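Call for participants: readers wanted for the Oda summary panel

Skomlow Research Office, Grovthorpe
Applications close at the end of March

Most research funders now ask for a plain-language summary with every project. Most universities supply one. Whether anyone outside the building reads them is a question that has been handled with remarkable tact. We would like to be less tactful about it, and for that we need people who don't work in research and who have no strong wish to be polite to us.

The panel is called Oda. It will read plain-language summaries, mark them up, answer some questions about them, and come to three evening sessions in Grovthorpe to argue about the results. We are looking for adults of any background who can read English comfortably and who can spare the evenings.

We should say at the start that we are not sure the summaries are worth saving. The usual project of this kind begins with the belief that the public needs more science communication and then looks for a better way to pour it out. We have sat through a good many presentations on that model. The slides show a graph going up, and when you ask what the graph measures it is the number of pages put online.
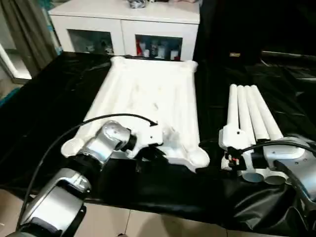 Put simply, a page that exists has been counted as a page that was understood. Our own office did this for years. We hold 1386 summaries in the archive, written by researchers across every department, and until last fall we had never asked a single outside reader what any of them said. When we did, with a small trial group at Uldale library, the answers were uncomfortable. Readers liked the summaries. They called them clear and friendly. Asked then to tell us what the study had found, many of them described a finding that the study had not made.

It would be easy to blame the readers, and one or two colleagues did. We went back to the texts. In most cases the misreading was sitting right there, in a first sentence that promised a treatment or a cause and a last paragraph that took it quietly back. People remember first sentences. Anyone who writes for a living knows it, and it is hard to believe that the writers of these summaries do not.

What we are asking you to do

You will get a packet of summaries by mail or email, whichever you prefer. No packet runs over 4000 words in total, so this is an evening's reading and not a course. For each summary you write down, in your own words and without looking back, what the researchers did and what they found. Then you look back and mark anything that led you wrong, or that you suspect was put there to impress you.

After that we send you the part of the original paper that sets out the results, with a note on any terms you are unlikely to have met. You compare the two. You don't need to judge whether the science is good. That is a job for other people, who do it with mixed success. Your job is to say whether the short version is a fair report of the long one. 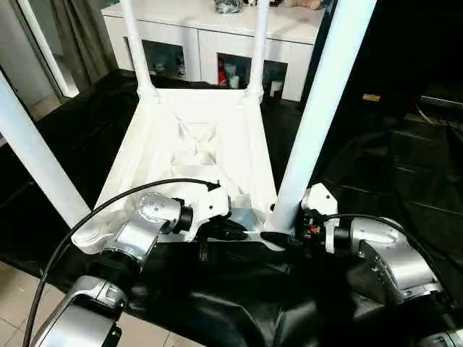 Some summaries in the archive are fair, and we will include those too, unmarked. We don't want a panel that finds fault on command. What the fair ones seem to share is that they let the reader see how the result is held up: who was studied, what was compared with what, where the weak spot is. Turn a white plastic chair upside down and you see the ribs crossing in an X under the seat, and you can form your own view about sitting on it. Most summaries offer the top of the seat only, wiped clean, and ask you to trust the rest. We would like to know which details readers want to see from underneath, and which ones only slow them down. We have guesses. Our guesses have been wrong before.

The evening sessions

Each session starts at 6:30 p.m. and ends by 9. There is soup and bread. The first session goes through what the panel wrote about the opening packet. The second brings in a few of the researchers whose summaries you will have read, and they have agreed to listen before they speak. We make no promises about how well they will keep to that. The last session is for deciding what, if anything, the panel wants to say publicly.

We mean "if anything." If the panel concludes that the summaries do no good and that the money should go elsewhere, that is what the report will say. It will be published under the panel's name and the office will not edit it except for spelling. This has been put in writing with the people above us. You may ask for a copy of the letter before you apply, and we would think well of you for asking.
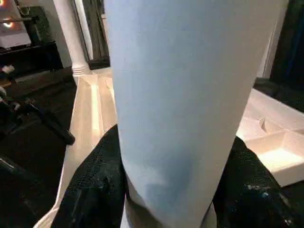
Why not hire one good editor and leave the public alone, came a reply to our first notice, adding that panels of this sort mostly exist so that an institution can say it had one. The second half of that is a fair hit. We have seen panels whose advice was thanked warmly and filed. The first half we are less sure of. We have a good editor. The trial texts at Uldale had been through that editor's hands, and they read smoothly, and they still left people with the wrong idea. Smooth reading may even be part of the trouble, as a reader who stumbles will at least stop and check.

As for being thanked and filed, the only safeguard we can offer is that the report goes out on the same day to the press, the library and the funders. After that it can be ignored, but it will have to be ignored in the open.

Who should apply

People who read the news and get annoyed by it. People who never read the science pages at all. If you have been a subject in a study and were later surprised by how it was described, we would especially like to hear from you. School-leavers, retirees and everyone between are welcome, provided you are 18 or over by the first session.

You don't need to trust scientists, and you don't need to distrust them. We had some applications last time from people who wanted the panel to prove that a particular field was rotten, and some from people who hoped it would prove that the public can't be helped. Both groups may have a point somewhere, but they had read the ending before they opened the packet.

Please don't apply if you work in research, in university communications, or for a body that pays for either. Spouses and housemates of such people may apply. You have probably heard enough at dinner to be useful.

What you get

A fee of $186 for the full panel, paid after the last session, plus travel within the county at cost. If you drop out partway you are paid for the part you did. We know the fee is modest. It was the largest sum we could get approved, and we preferred it to a gift card or a tote bag.

You will also get a certificate if you want one. We can't say what it would be good for.

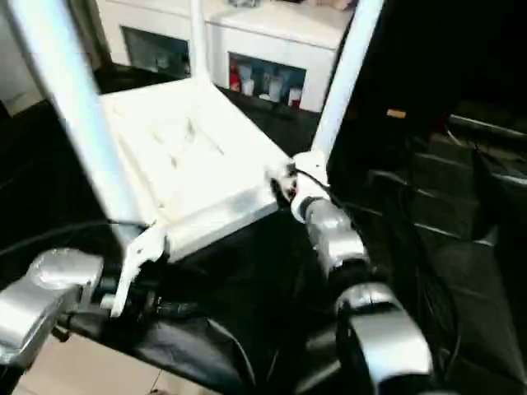
Skomlow Notices, Issue 3, page 186

What we will do with what you write

Your written answers are stored under a code, and only the two staff running the panel can match the code to a name. Quotes in the report are unsigned unless you ask us to sign them. The researchers will see comments on their own summaries, word for word. Some of them have asked for these to be "constructive." We told them they would be honest, and that the two sometimes overlap.

You can withdraw at any time and have your answers deleted, up to the point when the report goes to print. We will tell you when that is well ahead.

Things we don't know yet

Whether the results from a panel in Grovthorpe would hold anywhere else. A group of people who answer a notice like this one is an odd group by definition, and the report will say so near the front. We also don't know whether comparing summary and paper, packet after packet, will turn panel members into a kind of expert and so spoil them for the purpose. The last packet contains a check on that. We would rather not explain how it works.

Nor can we tell you whether better summaries would change how people vote, eat or see their doctor. Large claims get made about this, often by those applying for money to produce summaries. Nothing in our design can test them, and we ask panel members not to let us drift into pretending otherwise.

How to apply

Write us a page or less. Tell us about something you read on a research finding that you later came to doubt, and what made you doubt it. If you have never doubted one, tell us about one you believed and why. Spelling doesn't matter. A resume isn't wanted and will be put aside unread.

Send it by mail to the Oda panel, Skomlow Research Office, Grovthorpe, or leave it in the box at the Uldale library front desk. Say which evenings you can't manage and whether you need large print, a ride, or someone to read the packet aloud. All of these can be arranged, with no effect on your chances.

Everyone who writes gets an answer by the end of April. If there are more suitable people than places we will draw names, at the library, with the door open. Those not drawn go on a reserve list - people do move away or lose patience, and the list was used last time.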